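Software news: new slip detection for cloth in the Dramdale stack

On Monday, January 22, 2024 we merged the new cloth branch of Dramdale, and from this week it is the default for everybody who trains on the hand-held gripper recordings. Vlasta Zupan and Tarmo Priedītis did most of the work, and I want to explain shortly what changes for you.

The old code decided if an object is held by looking only at the gap between the two fingers. For cups and boxes this is enough. For cloth it fails often, because a folded shirt and an empty grip can give nearly the same gap. In the June recordings we found 286 episodes where the label said "released" while the fabric was still between the fingers.
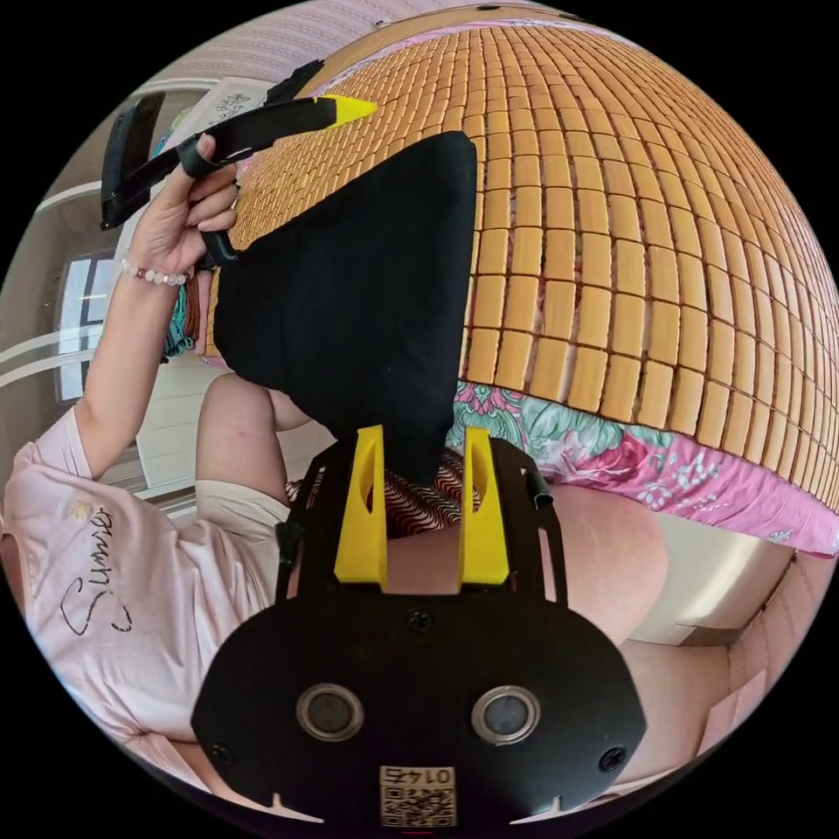 The new module takes the finger gap together with a small image crop between the finger tips, and it compares 19 frames in a row before it changes the state. Dark fabric was the most difficult for us - the wrinkles have little contrast and the optical flow becomes noisy. Mitra Golestani solved a big part of it by normalizing the crop separately from the rest of the fisheye image. The background is now masked before the flow is computed, so a bedsheet or a mat with a strong pattern should not disturb the result any more.

If you have your own config files, please rename "hold_state" to "grasp_state". The old name still works, but it prints a warning and will be removed with the next release. Policies trained before the merge do not need new training, only the labels must be generated again. On our server this took 24 minutes for the full Greniston set.

One problem is still open. When two layers of cloth are held and only one slips, the module reports nothing. Reijo Räsänen collects such cases, so please send him the episode number if you find one.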